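Looking After Old War Histories and Campaign Maps at Home
Last updated: April
50 shares | 6 comments

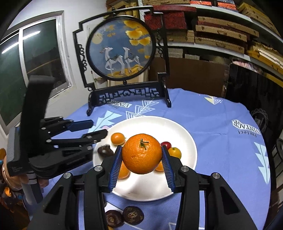

A reader in Millet wrote to ask how to get the cellar smell out of a set of regimental histories, and added that the fold-out maps in two of them had started to tear along the creases. Both problems are common with books of this kind. Many were printed on cheap wartime paper, and plenty spent decades in a trunk before anyone put them on a shelf.

Musty smell

Check for live mold first. Fuzzy or smeary patches mean the book should go in a sealed plastic bag, away from the others, until you can get advice on it. If the book is dry and only smells, stand it upright with the pages slightly fanned in a room with moving air for a few days. Keep it out of direct sun.

If that isn't enough, use a lidded plastic tote. Put an open tray of baking soda or plain clay cat litter in the bottom, set the books on a wire rack over it, and close the lid. The books should not touch the litter. Check after 5 days and give it longer if you need to. Fabric sprays and dryer sheets leave residue on the paper, so skip both.

Torn map folds

Don't use household tape. It yellows, the glue creeps into the paper, and in time the tape falls off and leaves a brown stripe over the front line you wanted to read. Use repair tissue with wheat paste, or a ready-made archival mending tissue. Work on the back of the sheet.

Tear the tissue into short strips instead of cutting it. A feathered edge lies flatter. Brush on a thin coat of paste, lay the strip along the split, cover it with wax paper and weight it overnight. Test the ink in a corner with a damp cotton swab before any paste goes near it. Colored arrows and unit symbols on older maps sometimes run.

For a map you look at often, make a copy and leave the original folded. The Skenano copy shop will scan large sheets flat. Ask before you go, as the big scanner is not always set up.

Dust jackets

Clear polyester covers are worth the money on anything with its original jacket. We use the Edero sleeves in the adjustable size, which fit most postwar hardcovers. Fold the sleeve, not the jacket. Never tape the cover to the boards.

Grubby jackets can be cleaned with a soft white eraser if the surface is glossy. On matte paper, go over it with a dry brush and stop there.

Letters and clippings found inside

Take them out. Newsprint is acidic and leaves a brown shadow on the pages it touches. Write the title and page number in pencil on an envelope, put the clipping in it, and keep it in a box near the book. Paper clips come off too. If one has rusted on, slide a bit of thin plastic between the metal and the paper before you ease it away.

Don't erase names or unit numbers written inside the cover. They help other people trace where a book has been.

Shelving

Keep books off outside walls and away from heating vents. Leave 2 inches behind them so air can get through. Big atlases are better lying flat, no more than 6 high, with the heaviest at the bottom.

Metal shelves with a baked finish are fine. If yours are raw wood, line them. Diseo sells shelf liner by the roll, and plain acid-free card cut to size does the same job.

When you take a book down, push in the ones on either side and grip it by the middle of the spine. Pulling from the top is how most headbands get torn.

Filed under: Home Library, Military History, Paper Repair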